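Cut-out letters, bunting and wall words: what I do now

Last updated 29 April 2018

Right, quick one, the hall is booked again and I've got glue on the keyboard already. People keep asking how I do the letters for parties and fairs so it's all going on one page. Skip to the bits you need.

PAPER

Card, not sugar paper. Sugar paper fades by the window and goes floppy the minute the urn is on. I use the Drevstead card pack, 30 sheets, mixed colours. Always run out of yellow first. Buy a spare yellow.

Two layers if you want an outline. Cut the big one in the darker shade, smaller one on top in the lighter. Glue stick for the middles, PVA for the thin bits. Don't flood it, the card cockles and you'll see it from the door.

Patterns: print the letter as large as your printer will go, tape the pages, cut round. Keep the patterns! I chucked mine after the Trallolville summer fair and had to draw the whole alphabet again, S took me 3 goes.

Fat letters are easier than thin ones. Avoid anything curly. Bianca Neagu wanted a swirly Q once and we are still speaking but only just.

CUTTING

Long scissors for straights, nail scissors for the holes in a, e, o. Craft knife if you have a mat. If you don't have a mat use the back of an old calender, several pages thick.

Turn the card, keep the scissors still. Children do it the other way round and get jagged edges. Fine for children.

Cut all of one colour before starting the next. Sweep between. Save the scraps, see further down.

BACKDROP

Dark cloth makes cheap card look expensive. Plain black is best, old sheet dyed black is fine, curtain lining is fine too. Velvet is lovely but eats pins and you never find them again.

Iron it if you've time. I never do. Hang the night before and let the worst drop out, or a spray bottle of water and a good tug at the hem.

Fixing it up: bulldog clips on a batten, or strong thread through the top hem. No drawing pins in painted walls, you'll lose the deposit. Américo Veloso uses a tension rod in doorways, goes up in a minute, comes down in less. If the cloth is heavy put the rod in tighter than you think and check it again before the guests come.
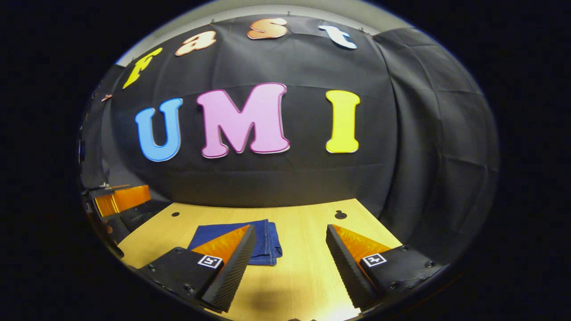
Spacing next. Lay everything on the floor first, on the cloth if you can, and stand on a chair. Gaps that look right close up look mean from across the room. Start from the middle letter and work out both ways. Start at the left and you will run out of room, I've done it with HAPPY BIRTHDA.

Small words above big words, if you're having both. Big ones want the space at eye level.

STICKING TO FABRIC

Double sided tape: good for an afternoon. Falls off overnight.
Safety pins from behind: best. Fiddly. Tape the pin to the back of the letter, then pin through.
Velcro dots: hook side on the letter, grips felt and fleece, won't grip cotton.
Hot glue: no. Marks the cloth for ever. Ask Darius Ghiță about his mum's tablecloth.
Blu tack: leaves greasy spots. If it has, freeze the cloth in a bag for an hour, pick off, then washing up liquid on the mark.

Heavy card sags at the top corners. Extra pin there, and one in the middle of anything wide like M or W.

BUNTING FROM SCRAPS

Triangles out of the leftovers, fold the top edge over string, staple. Costel Neagu does his on the sewing machine, long stitch, no string at all, just runs one triangle into the next. Quick, but blunts the needle so keep an old one for paper and mark it with nail varnish.

Wind it round a bit of cardboard when you put it away. Never a carrier bag. Never.

STORING

Letters flat in a pizza box (clean one, ask nicely at the takeaway). Baking paper between layers or the glue sticks them together in the loft. Write what's inside on the side of the box, you can't read the lid in a stack.

Roll the cloth round a tube, don't fold. Lint roller before rolling, black shows everything. Ngan-ling Choi gives hers ten minutes in the tumble dryer on cool with a damp flannel, gets the cat hair off too.

Wash dyed cloth on its own, cold, bit of vinegar in the drawer.

Got to go, kettle. Fabric paint page is next when I've finished tesing it.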